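Questions fréquentes : coupons, commandes et entretien des tissus imprimés

Mis à jour le jeudi 28 juillet

Vous êtes nombreux à nous écrire avec les mêmes interrogations, et comme nous aimons bien répondre longuement (ceux qui nous ont déjà eus au téléphone le savent), nous avons fini par tout rassembler sur cette page. Prenez un thé, cherchez votre question, et si elle n'y est pas, le formulaire de contact est tout en bas du site. Nous lisons tout, même si en période de fêtes il faut parfois nous laisser deux ou trois jours.

Commander

Comment le tissu est-il vendu ?

Au coupon ou au mètre, selon les références. Les coupons sont déjà coupés et pliés, vous les recevez tels quels. Le tissu au mètre se commande par tranches de cinquante centimètres, toujours en un seul morceau tant que le rouleau le permet. Si le rouleau se termine avant la fin de votre métrage, nous vous écrivons avant de couper, car un rideau en deux morceaux, ce n'est pas tout à fait un rideau !

Puis-je recevoir des échantillons ?

Oui, et nous vous y encourageons vivement, surtout si vous voulez assortir un imprimé à un canapé ou à un mur déjà peint. Les écrans sont de grands menteurs, le bleu de l'un est le violet de l'autre. Vous pouvez demander 2 échantillons gratuits par foyer, les suivants sont facturés au prix du timbre. Regardez-les le matin, puis le soir sous la lampe, et laissez-les traîner quelques jours dans la pièce avant de vous décider.

Combien de références avez-vous en ce moment ?

Le catalogue compte 382 imprimés, toutes matières confondues. Certains partent très vite et ne reviennent pas, d'autres sont réimprimés chaque année parce que vous nous les réclamez. Les collections suivies sont Plomiston (les grands paysages et les ciels), Olmedo (les carreaux et les motifs géométriques) et Prallden (les petites fleurs, très demandées pour les vêtements d'enfant).

Est-il possible d'annuler une commande ?

Tant que le tissu n'est pas coupé, bien sûr, et sans avoir à vous justifier. Écrivez-nous le plus tôt possible avec votre numéro de commande. Une fois la coupe faite, nous ne pouvons malheureusement plus reprendre le métrage, mais les coupons non lavés et non entamés restent échangeables.

Vos délais changent-ils en août ?

L'atelier tourne au ralenti la deuxième et la troisième semaine d'août. Les commandes restent ouvertes, les colis partent simplement une fois par semaine au lieu de chaque jour ouvré. Si vous cousez pour un mariage de fin d'été, pensez à commander un peu en avance, nous serions vraiment tristes que la nappe arrive après les invités.

Préparer et coudre

Faut-il laver le tissu avant de le couper ?

Pour le coton et le lin, oui, toujours, et à la température à laquelle vous laverez l'ouvrage terminé. C'est un peu fastidieux, on a envie de s'y mettre tout de suite, mais une housse qui rétrécit après coup ne rentre plus sur son coussin et l'on s'en veut longtemps. Pour les toiles décoratives que vous ne comptez jamais passer en machine, un bon coup de vapeur suffit.

Mon tissu s'effiloche au lavage, que faire ?

Passez un point zigzag sur les deux bords coupés avant de le mettre en machine, ou donnez un coup de ciseaux cranteurs si vous en avez. Les lisières, elles, ne bougent pas. Quelques fils dans le tambour n'ont rien d'inquiétant.

Comment calculer le métrage pour un motif à raccord ?

Repérez d'abord la hauteur du raccord, indiquée sur la fiche de chaque tissu. Divisez la hauteur de votre panneau (ourlets compris) par celle du raccord, arrondissez au nombre entier supérieur, puis multipliez de nouveau par la hauteur du raccord. Vous obtenez la longueur à prévoir pour chaque lé. Recommencez si vous avez un doute, ou envoyez-nous vos mesures, nous ferons le calcul avec vous et avec plaisir.

Quelle aiguille choisir ?

Une universelle taille 80 convient à la plupart de nos cotons. Montez à 90 ou 100 pour les toiles d'ameublement, et changez-la dès qu'elle accroche. Une aiguille neuve règle à elle seule bon nombre des soucis de points sautés que vous nous décrivez.

Dans quel sens couper un grand paysage imprimé ?

Ces imprimés-là ne se répètent pas comme un semis de fleurs. Les couleurs changent d'un côté à l'autre, et deux morceaux pris dans le même coupon peuvent n'avoir presque rien en commun. Étalez la pièce entière à plat avant de sortir les ciseaux, tournez autour, posez votre patron en papier à plusieurs endroits. Pour une paire de coussins, certaines clientes aiment prendre l'un dans les ocres et l'autre dans les bleus, c'est très joli sur une banquette claire. 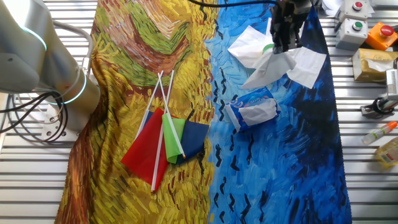
Grand imprimé façon peinture : les jaunes et les ocres à gauche, les bleus à droite.

Comment enlever les plis ?

Au fer, sur l'envers, en intercalant une pattemouille si vous ne connaissez pas la composition. Commencez par le centre et allez vers les bords, sans tirer, sinon le droit-fil se déforme et vous le regretterez au moment de l'ourlet. Les plis d'un coupon resté longtemps rangé demandent parfois deux passages. Un vaporisateur d'eau claire aide beaucoup.

Entretien

À quelle température laver ?

Trente degrés, à l'envers, avec une lessive douce et un essorage modéré. Évitez les produits blanchissants. Les bleus et les rouges profonds se lavent seuls les premières fois, ou avec de vieux torchons dont la couleur vous est indifférente.

Les couleurs résistent-elles au soleil ?

Aucun imprimé n'aime une fenêtre plein sud toute l'année, et les nôtres ne font pas exception. Pour des rideaux, prévoyez une doublure, qui protège le tissu et lui donne en prime un plus beau tombé. Retourner les coussins de temps en temps permet aussi à l'usure de se répartir.

Livraison

Livrez-vous partout ?

Nous expédions dans toute l'Union européenne et en Suisse. Les petits coupons voyagent en enveloppe, les métrages plus lourds en colis suivi. Vous pouvez aussi retirer votre commande à la boutique de Prondton, où vous trouverez également le bac des chutes au poids, qui n'est pas vendu en ligne.

Mon colis est arrivé abîmé, que dois-je faire ?

Gardez l'emballage et écrivez-nous dans la semaine avec une photo du carton et une autre du tissu. Nous renvoyons un coupon identique si nous l'avons encore, et nous vous remboursons dans le cas contraire.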